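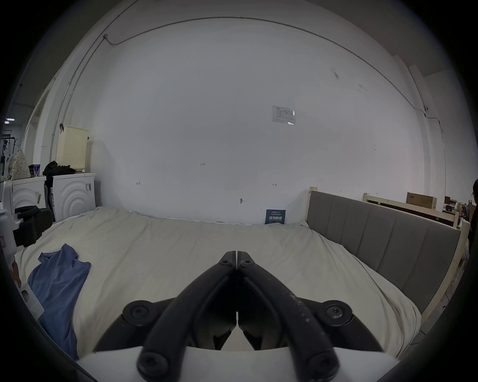
The hand-held gripper above a bed, with the duvet and a blue cloth below it.

About Clekmont

Clekmont teaches robots to do housework. We are a small company, and our work begins with people: a person takes the gripper in the hand and does the task in the way the robot should do it later. The movements are recorded, and from these recordings the robot learns.

The company was founded by Henrike Wendt and Reinhold Fuchs, who worked before on remote control for warehouse arms. Remote control is still a part of our offer. Our system for it is called Sistura, and it lets one operator guide two arms from a chair. For soft things, such as bedding and clothes, we prefer the gripper in the hand. The operator feels the cloth pulling, and the movement becomes more natural.

Suqin Liao leads the recording teams. Every new operator trains with her for two weeks before the first recording counts. She teaches them to move calmly, to keep the jaws in view and to begin again when a grasp was not good – a bad example is also learned by the robot.

We record in rooms where people keep their things, with furniture close together and cables on the wall. A team can deliver up to 1000 demonstrations in a month, depending on the task. Danica Ondrejka checks them and sends back what is not clear.

Do you have a task that you want to show to a robot? Write to Purificación Cifuentes, who answers all questions from customers. You can also visit us on the first Saturday of the month and try the gripper by yourself.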